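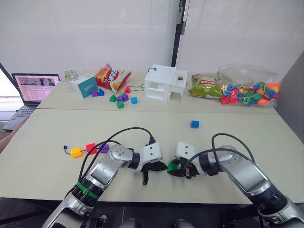
Flesley Craft and Mending Club – Home Tips Page

Last month I asked for your best ways to look after a work table at home, and my inbox is still recovering! I've tried most of them on my own table, which has seen glue, candle wax, two birthday cakes and one very leaky bottle of fabric dye. These are the ones I'd do again.

Start with dish soap. I know, I know, everybody wants a secret ingredient, but a few drops in a bowl of warm water and a soft cloth takes care of most of what lands on a table. Wipe it down, wipe again with plain water, then dry it with an old towel. I skipped that last bit for years and wondered why mine always felt a little sticky.

For dark scuffs on a pale top, try a paste of baking soda and water, about as thick as toothpaste. Rub gently with a fingertip in a cloth and stop as soon as the mark lifts. Test it somewhere hidden first if the top is shiny – baking soda can dull a gloss finish, and there is no rubbing that back in. Pencil marks come off with a plain white eraser. Crayon wants a bit of warm (not hot) air from a hair dryer and then a paper towel.

White school glue is easier than people think. Lay a damp cloth over the spot, go and have your coffee, and it should peel up in one rubbery piece. Super glue is another matter. Oliwia Kozłowski swears by nail polish remover, and it did work on her glass top, but please don't put it anywhere near plastic or varnish. I did once, at my sister's house, and I still get reminded of it every September when we all go over there.

Now, cords and laces. I had so many questions about frayed ends! If the cord is nylon or polyester, snip it clean and hold the end near a candle flame for a second, just until it shrinks back, then leave it alone until it cools. Cotton won't melt, it'll only burn, so use clear nail polish or a tight wrap of tape cut on a slant. 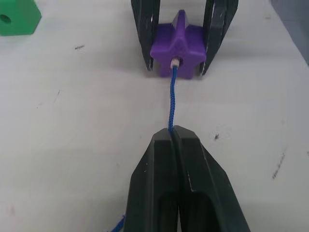

A slanted end goes through a small hole so much more easily than a blunt one, and you can trim it off when you're done. If you've run out of tape, white glue rolled between your fingers makes a decent stiff tip. Give it overnight. I've tried hurrying it and ended up with fuzz glued to my thumb.

Asabe Usman stores her cords wound on empty toilet paper tubes with a slit cut in each end to catch the tail. I copied her and then stood the tubes in a shoebox, and I haven't had to untangle anything since New Year. For a knot that's already pulled tight, work a blunt darning needle into the middle and wiggle, or roll the knot back and forth between your palms first to loosen it up.

Beads and buttons: sort them in a muffin tin while you work and pour them back into jars afterward. A dish towel under everything stops the runaways. If a jar does go over on the floor, stretch a piece of old pantyhose over the end of the vacuum hose, hold it on with a rubber band, and pick them up that way. Switch off over a bowl and down they all drop (so satisfying!). 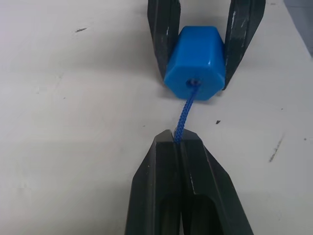 Blue hexagonal block with a cord through the hole.

Plastic beads that have gotten grubby can go in a mesh laundry bag and be swished in lukewarm soapy water. Skip the dishwasher. Metal ones I only wipe.

Nikola Kaczorowski wrote in to ask about wobbly table legs, and I've run out of room, so that one goes at the top of next month's page. Meanwhile, Nikola, tighten the bolts with the table upside down on a blanket and see if that does it. Keep the tips coming – the box by the door at Flesley is fine if you don't do email.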